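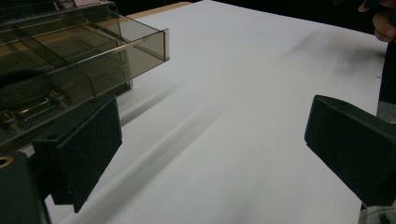

How do I get a refund for a train that was canceled because of flooding?

Go back to whoever sold you the ticket. If you bought it from the railroad, the railroad pays you. If you bought it through an app, the app pays you, eventually, after the railroad pays the app.

Posted by Prasanna Kumarasinghe

I should give the full story. I was booked on the night train from Jalham to Gruta in July. The line washed out past the river bridge around dinner time, and at 11 p.m. the board changed from "delayed" to "rescheduled." It stayed on "rescheduled" until morning, when it went blank. I ended up on a bus with a goat-smelling blanket and a driver who took the hill road as a personal challenge.

My ticket was 2,000 and I booked it through Clerkex. They now say the train was never canceled, only rescheduled, so I get 700 back and their warm regards. The train has still not left, as far as I know. Do I have any way to push this, or do I frame the 700?

3 replies

Sơn Trình
Had this with the Thái line two years back. Don't accept the 700. Once you press accept in the app, the claim closes and the chat window gets very cheerful and very useless. If you've already pressed it, sorry. 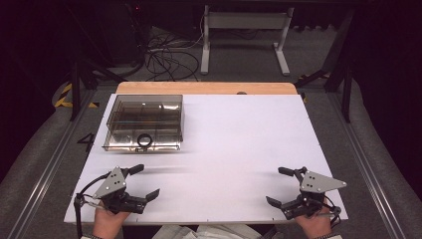
What proof do I need that the train didn't run?

A disruption slip from the station is best. Ask at the inquiry counter of the station you were supposed to leave from, with your ticket number and the travel date. They can print one later on, so it doesn't matter that you went home without it.

I pasted that from the station's own help sheet, which hangs behind a door that is usually open, so you have to go around and read it from the back. The slip costs 50 at Jalham. It has a stamp on it. The stamp is what Clerkex wants, in my experience, and I don't think they read the rest.

Lụa Khúc
just call your bank and say fraud. worked for my cousin

Xiaoqing Duan
Please don't say fraud, it wasn't fraud, and the bank will ask you about it in more detail than you'd like. You can dispute the charge as "service not provided," which is a real category and fits what happened to you. Do it after Clerkex refuses in writing, and save the refusal as a file. Mine vanished from the chat when they updated the app.

Sơn is right about the slip. A couple of things to add from when I did this in the spring floods:

Look at the wording on your ticket. Mine said that a train more than 5 hours late could be treated as canceled by the passenger, in type small enough to be decorative. I quoted that line back to them and the tone changed a good deal.

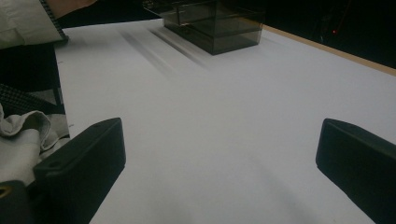

Keep the bus receipt too. They won't pay for the bus, or they didn't pay for mine, but it shows that you got to Gruta some other way and weren't secretly on the train that didn't exist. I also wrote down when each announcement was made, which my husband found funny right up until the money came through. It took from March to June. I got everything back except the booking fee, and I have decided to let them have the booking fee.

Prasanna Kumarasinghe
Thank you, Xiaoqing. I haven't pressed accept. Going to Jalham for the slip tomorrow morning, by bus.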